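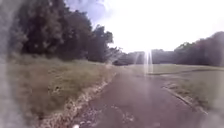
4. Procurement and running costs

Most reports on outdoor navigation leave out what the kit costs to buy and keep going. We had a fixed sum to spend and got parts of it wrong, so the planning is set down in this section. Prices are before tax, as quoted on 01/07/2026.

The base came from Clala, who lend to the Stisden and Werkham sites on the same terms. We put 2,000 pounds aside for everything bolted on afterwards: front camera, mount, spare battery, charger, cables. Camera and mount together took 899 of that. A wide lens was chosen for the path edges, price first, behaviour in low sun second. Wrong order. Glare was not in the purchase spec at all and it should of been, given how much of a park route faces open sky.

Figure 4. Forward view on open grass, sun low on the left, no path in view.

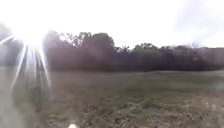

The second cost we missed was time off the tarmac. Grass and rough ground draw more current than the quote sheet assumes, and the supplier's run time is for hard flat surfaces. Budget a spare battery from the start. Ours was ordered late, in August, and the delivery charge was higher than it would have been with the first order.

Lens hoods: cheap, buy several. A polarising filter was priced but not bought. Bratu, the mapping software, is licensed per machine and not per site, so two sites sharing one base pay once. Worth checking before signing, the wording on the order form is not clear. Setup on a new machine took us 3 days, mostly waiting for the licence key.

Staff time is the larger part of any budget like this. We allowed 27 hours for route checks and used all of them before the grass sections were finshed. Cleaning the lens cover, charging, moving the base between sites: none of it was in the plan, all of it is now.

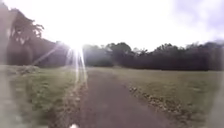

What should a group with less money cut first?

The second site. Keep the spare battery and the better camera, run one park only, and put the transport money into staff hours. Extra sensors can wait for the next round of funding, prices per unit drop if Stisden and Werkham order together.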